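Lasov two-arm teleoperation kit, reviewed after 200 recorded episodes
22 Aug 2019

The Lasov kit ships as two black arms, a pair of leader handles and a recorder program named Skundmont. We bought it to collect demonstrations for a sorting policy and ran it on a bench at our Naltton lab.

Setup took an afternoon. Calibration is per joint and has to be repeated after every power cycle. The handles track well at low speed. On quick wrist turns the follower lags enough that new operators overshoot, and we threw out most of the first 50 episodes for that reason.

Skundmont writes joint states and video to one file per episode. Time stamps are consistent. The discard key sits next to the save key, and there is no undo. Export is slow – over 10 minutes for a batch of 100.

Grip force is the weak point. The default closing limit is set for rigid parts and dents anything soft. We lowered it in the config file, which the manual does not cover. 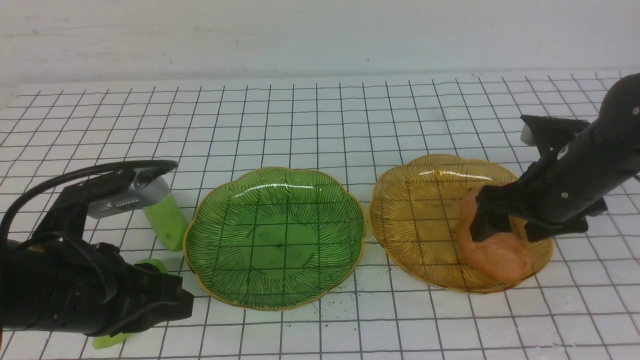 Glass plates are a harder test for the cameras than for the grippers. Highlights move across the rim as the arms pass, and the grid on the table shows through the base, so we kept the lights fixed for the whole set. Plate color was varied between batches.

The older Fitzgerald kit has better handles but records one arm only. For two-arm work we would buy the Lasov again, with the force limit changed before the first session.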